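Ciltby Bench Notes
13 March thread, posts 1 to 9

1/
Spent the weekend on the two-finger gripper model from Drililex, in simulation only. The sales page says it will "pick almost anything". I've read that line on a lot of sales pages.

2/
Why sim first? Aniela Malinowski wants a yes or no on buying one in May and I don't have the hardware. What I have is the maker's model, the Trulby controller and a wrist camera view. So take all of this as a test of their model, with their numbers in it.

3/
The task is dull on purpose. Red bar, upright, grey box behind it. Close on the bar, lift, leave the box alone. 100 tries with the light and the start pose changed each time.

4/
Wrist view, fingers either side of the bar. Look at how much of the bar's lower half is in shadow. Red at the top, nearly black further down. And the pale marks on the box are too ragged to read, so don't count on them for lining anything up.
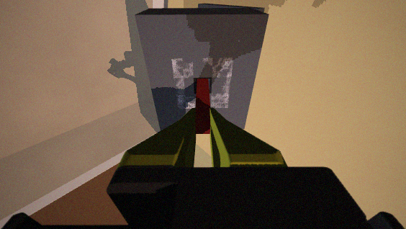

5/
Results, such as they are. The Drililex model dropped or missed the bar 9 times. The older Sandu gripper, same arm, same controller, also 9. I checked the logs twice as I assumed I'd loaded the same file for both. I hadn't.

6/
So what does the extra money get you? Up to 2,393 grip cycles between services, according to the leaflet. Fine, but a simulated finger pad never wears out, so I can't say a thing about that.

7/
Most of the Drililex misses came with hard shadows across the bar. I'd blame the colour threshold before the fingers - and the threshold is mine. Maksym Palamarchuk thinks the finger shape makes it worse from this camera angle. Could be. He hasn't shown me a run that proves it.

8/
Still to do: the same set with flat lighting, then with the camera moved further back. If the misses go away in flat light, the gripper is off the hook and I've got some code to rewrite.

9/
For now my answer to Aniela is "not yet". I'd want a loan unit on a real bench for a week before anyone signs for it. Drililex have been asked. No reply so far.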